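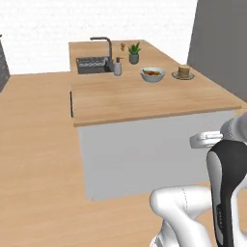
4.3 Fault F3: uncommanded base drift during counter approach

The third fault was the most serious of those logged over the term. It appeared first in the Batley kitchen layout in July and was later reproduced in the MacLeish layout, which ruled out an error in a single scene file. In both cases the mobile base continued to creep toward the island after the navigation stage had reported completion. The arm controller assumed a stationary base and began its reach from a pose that was no longer valid.

Of 2000 simulated approaches, 181 ended with a contact event between an arm link and the island. No contact occurred during free driving. All were registered after the hand-over from navigation to manipulation, with the elbow link the most frequent point of contact and the countertop edge the most frequent surface.

4.3.1 Initial diagnosis

The collision mesh of the island was suspected first. The Betthorpe asset library supplies the countertop and the cabinet base as separate bodies, and an earlier fault (F1) had been traced to a missing body in the same library. The meshes were exported and checked against the visual geometry. They matched. Two weeks of the schedule were lost to this line of inquiry.

Wheel slip was considered next. Raising the floor friction coefficient changed the direction of the drift in a few runs but did not remove it.

4.3.2 Cause

The cause was found in the velocity command buffer. On completion, the navigation node stopped publishing but did not send a zero command. The Sakby base driver holds the last value received until its watchdog expires, and the watchdog had been set to 600 ms during bench work and never restored. At creep speed the resulting displacement was small, but it exceeded the clearance margin used by the arm planner.

The log did not show this directly – the driver records only commands received, so a held command leaves no entry. The behaviour became visible once base pose was logged at the simulation rate.

4.3.3 Correction

Three changes were made. The navigation node now publishes 10 consecutive zero commands before reporting completion. The watchdog was returned to its default. The arm planner refuses to start until measured base velocity has stayed below threshold for a full check period.

The test set was repeated with the same seeds and no contact events were recorded. Mean task time increased slightly owing to the added check.

4.3.4 Outstanding items

The physical base has not been tested with the revised node. Its emergency stop cuts drive power but not arm power, and this should be reviewed before any trial near a fixed counter. The watchdog value is still editable from the launch file without a warning.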